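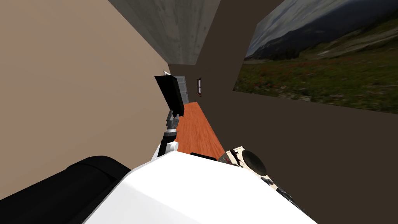

Scuffs and Dents in Painted Hallway Walls

Wipe the wall with a damp cloth and a drop of dish soap before deciding what needs filling. Many black marks are rubber transfer and come off with a melamine sponge and light pressure. Test behind a door first; flat paint can turn shiny.

For dents, scrape away any raised edge and press in lightweight filler with a 2-inch knife. Leave it slightly proud. Once dry, sand flush with 120 grit, then 220, and wipe off the dust. Spot-prime every patch, or the filler will show as a dull spot through the topcoat.

Touch-up paint older than a year seldom matches. In that case, repaint corner to corner.

Chips on outside corners come back. Clear corner guards, cut to 50 inches and set on top of the baseboard, cover the usual height of damage.

Updated Saturday, April 2, 2022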